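To: Sustainability Coordinators List
From: Angeliki Raptis, Environmental Programs Office, Dimarura Regional Health Network
Date: October 18, 2022
Subject: Re: Reporting of reusable dishware and food waste in the fall submission

Dear colleagues,

Thank you to the sites that sent comments on the draft reporting form for food services. I am replying to the list as a whole, as the question quoted further down was raised by several of you in slightly different words.

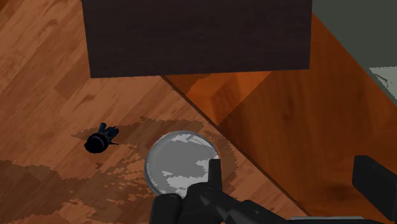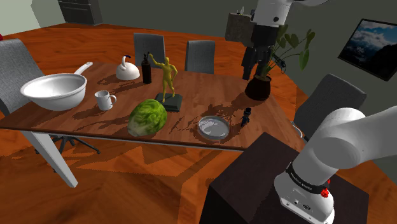 The form covers all patient meal service, staff cafeterias and retail outlets operated directly by a member site. Outlets operated by a tenant under a separate lease remain outside the submission for this cycle. Sites that wish to report tenant figures may attach them on a separate sheet, but they will not be added to the site total.

On September's call, the coordinator for the Kuzmenko site wrote:

> Our kitchen moved from disposable to reusable dishware on 3 inpatient
> units partway through the reporting year. The draft form asks for a
> single figure for the whole building. If we report the year as a whole,
> the change hardly shows. If we report only the months after the change,
> we are no longer comparable with last year. Which does the office want?
>
> Also, the waste hauler gives us one weight for organics, with kitchen
> trimmings and plate waste together. We can't separate them without a
> manual audit, and our food services manager has asked how many days
> such an audit would have to run before you would accept it.

With regard to the first question, please report the full year. The annual figure is the one used for comparison between sites, and it must be prepared on the same basis by everyone. The revised form will include a comment field of up to 600 characters next to the dishware line, in which a site may state the date of a change in practice and the units affected. These comments will be printed beside the site's results in the annual summary.

With regard to the second question, a combined organics weight is acceptable. Please enter it on line 28 and leave the two lines beneath it blank. Do not estimate a split. Sites that have carried out a plate waste audit may enter the separate weights if the audit covered at least seven consecutive days of regular service, including one weekend. Audits held over a statutory holiday should be repeated.

Two further points came up in the comments.

The Isard campus asked whether water and energy used for dishwashing should be deducted from the reported benefit of reusable dishware. The submission does not calculate a benefit, and no deduction is needed. Dishwashing is already included in the building's utility totals. Where a kitchen has its own meter, we would be glad to receive the readings as supporting information.

The Jemimow site asked about donated meals. Food given to a community partner is not waste and should be left out of the organics weight. Please keep the signed transfer records on file, as a small number of sites will be asked to produce them during the review of submissions.

Nearly 35 sites have confirmed that they will take part this year. Those that have not yet named a contact for food services are asked to send me the name, telephone extension and e-mail address of that person before the revised form is released. The form will go to the named contact only, with a copy to the site coordinator.

Questions about the form may be sent to the list or to me directly. Questions about access to the reporting website should go to the help desk, with the name of your site in the subject line.

Regards,

Angeliki Raptis
Environmental Programs Office
Dimarura Regional Health Network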